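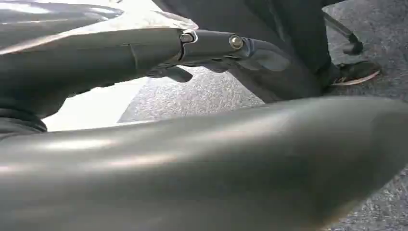
Week 2 of robot club, and I am still the oldest person in it by a margin I decline to publish. My nephew Stojan Omerović signed us both up. He said it would be good for me. He also said that about kale.

The club's project is called Lotel, and the plan is for Lotel to work a front desk by April. Front desks involve handing things to people and taking things from them, so we practice cards. Pinch too lightly and you've dropped a guest's card. Pinch too hard and you own it.
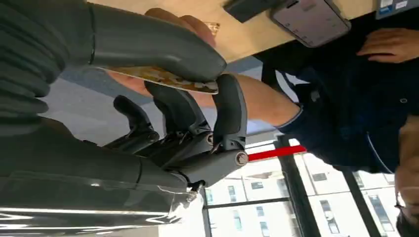

Thumb, one finger, one card. My side of the deal is letting go.

Stojan writes the grip code. I read numbers off a screen and say them out loud, a job I have for seniority reasons. Last night's number was 1750, and when I asked what it was 1750 of, he said "ticks" and went back to typing. Almost 296 lines of that code are comments, mostly apologies to whoever reads it next. 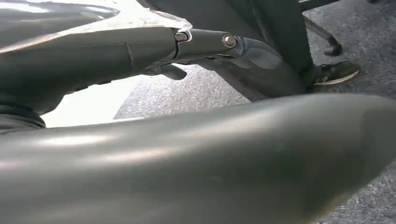
Stuff to bring next time

The long hex key, the one I took home in my coat. More cards. Snacks, and Stojan, no kale.

Posted by Borislav Omerović, March 1, 2019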